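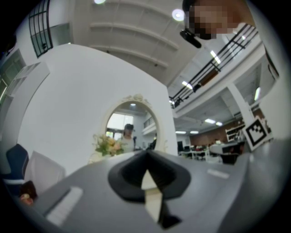

Wonis Hand-Held Gripper -- data collection kit

In stock. Ships from the Lukano warehouse, usually next day. Ask for lead times if you want more than 12.

What it is: a gripper you carry. No arm needed. Walk it around the office, the kitchen, wherever the task is, record, charge, go again. Wide fisheye view so you get the fingers and the room in the same shot.

What's in the box
Gripper body, gray
Finger pads, black rubber, one set fitted plus one spare set
Marker stickers, square, black and white
Charger and cable
Short printed guide (long one is a download)

Weight etc. is on the spec sheet, please read it before you order. Returns get messy otherwise.

Pads: flexible, soft at the rim. They wear. Budget for 300 hours of normal grasping, less if you do a lot of cardboard or brick or anything gritty. Wipe with a damp cloth, NO solvent. Spares sold in pairs.

Markers: stick them down flat, no bubbles. If a corner lifts, replace the whole sticker, dont glue it. Glare from ceiling lights can wash them out so do a quick test clip first in bright rooms.

Mirrors -- people ask. Big mirrors and large windows can confuse tracking. Start the recording facing something with plenty of detail, shelves or desks are fine, then turn. The Jomlow software flags bad segments after upload and you can trim them there.

Faces: blurring is in the Jomlow export menu. Off by default!! Turn it on before you share anything.

Price
Single kit: 3,051 USD
Spare pads, pair: 200 USD
Jomlow license: first year included, then yearly

Mount for the Ivanyshyn arm is a seperate item, back in stock in March. Same pads fit both.

Quotes and bulk orders: Lizelle Visser, sales desk, use the contact form and put "Wonis kit" in the subject line. Include your shipping country.

Prices good as of August 31, 2025. Tax and shipping not included.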